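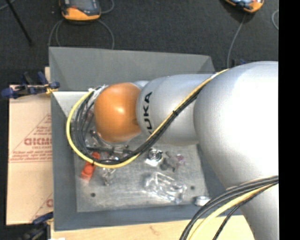 KUKA arm over the grey bin

Does Rinsing With Cold Water Make Hair Less Frizzy? My Summer Project
by Fouzia Memon, Jul 6, 2019

My gran has told me since I was tiny that you finish every hair wash with cold water, as cold as you can bear, and your hair will come out smooth. My cousin says that's rubbish and it's all down to how you dry it. When we had to pick a question for the summer project I already had mine, and I had a house full of people with long wavy hair who could be talked into helping (bribed, mostly with ice lollies).

What I wanted to find out

I had two things I wanted to compare. The first was warm rinse against cold rinse. The second was drying with an ordinary bath towel against drying with an old cotton T-shirt, which is what half the hair videos tell you to do. I left out hairdryers completely. Jawad Farooqui, my project partner, wanted to put them in and we had a bit of a row about it, but we only had 30 days and I still think it would have been too much.

Who took part

We ended up with seven people, me included. Everyone had hair past the shoulders and nobody had dyed or bleached it that year. My aunt wanted to join in but she'd just had highlights, so she was given the job of judge instead, and she took it extremely seriously.

What we did

Everybody used the same shampoo and conditioner, both from Guvia, in the plain unscented version. I measured the shampoo out with a medicine spoon and the conditioner with a tablespoon. The warm rinse was 43 degrees at the start, which I thought was fine and my brother thought was boiling, so we let it down a bit after the first go and used the lower temperature for everyone. The cold rinse was just the cold tap, left to run for a minute first. That is a weakness, because the cold tap on a hot afternoon is a lot less cold than the cold tap at breakfast. I should have used a jug and a thermometer for both.

For drying, you either squeezed your hair in the towel or scrunched it in the T-shirt for five minutes by the kitchen timer – no rubbing! – and then left it loose until it was dry. No brushing, no clips, no oil. My sister put Flondix serum in hers on one of the washes because she was going out, so we had to throw that one away and do it again.

When it was dry I took a photo of the back of the head against the blue bathroom door. My aunt got the photos in a jumbled order with no names on and gave each one a frizz score from 1 to 5, where 5 was, in her words, dandelion. Jawad scored them as well, on his own, so that we could see if they agreed.

What we found

The cold rinse did very little. For four of us the score was exactly the same either way, two came out slightly smoother with cold, and one (my brother) was slightly worse. Jawad and my aunt disagreed about one of the smoother ones too, so I wouldn't lean on it.

The T-shirt made a much bigger difference. Six of us scored lower for frizz with the T-shirt, and the only one who didn't was my cousin Sana, whose hair is nearly straight and scored 1 for everything. Mine went from a 4 to a 2, and I haven't gone back to the towel.

One thing I wasn't looking for was the weather. There were a few really muggy days in the middle and every score from those days is higher, whichever rinse and whichever drying. I went back through my notebook and I'd only written the weather down for around half the washes, so I can't do a proper comparison.

What I would change

More people, and not all related to me. We've probably got quite similar hair, and a result from my family might mean nothing for anyone else's. I'd also write down the humidity every time, and use a different judge as well as my aunt, who by the end could recognise my ponytail kink in any photo and knew perfectly well which head was mine.

Jawad would like it recorded that he still wants to do hairdryers. If we carry on next term I've said he can, as long as he washes the towels.

Thank you to everyone who let me time them with a kitchen timer, and to Gran, who has read this and is still doing the cold rinse.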